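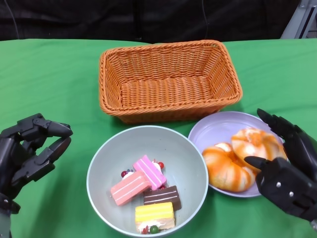
Toy cake slices in the gray-blue bowl, with the wicker basket behind.

Filed under: Play Food, Table Settings
Reading time: 3 min

I have never quite believed in play cake. The sets cost more than a real cake, and they mostly end up under a couch. The Louro catalog promises "a full afternoon tea" and says there are 2,000 ways to combine its pieces, a figure I would like to see worked out on paper. The slices here sit in a bowl on a green cloth, and I would rather judge them by eye than by the catalog.

The colors hold up better than I expected. Bright pink and salmon pink are a close match to have in one bowl, and I would have swapped one for something else, but the yellow and the chocolate brown pull them apart. The thin stripes on the brown slice do most of the work of making it look like cake.

I am less sold on the toppings. Red berries and a dollop of cream, fine. The small green ball at the front of the yellow slice could be a grape or a pea - I can't settle on either, and I doubt a four-year-old would care.

A deep bowl is an odd way to serve cake. The lavender plate next to it has a shallow rim and would suit a slice far better. The basket is the piece I'd keep whatever happens to the rest: plain woven wicker, a warm orange-tan, long enough for bread or napkins once the tea parties stop.

Recent galleries
Grutmont tea set, unboxed with low hopes
Is the Brurnier play kitchen worth the floor space?
Jullura felt vegetables after a January of use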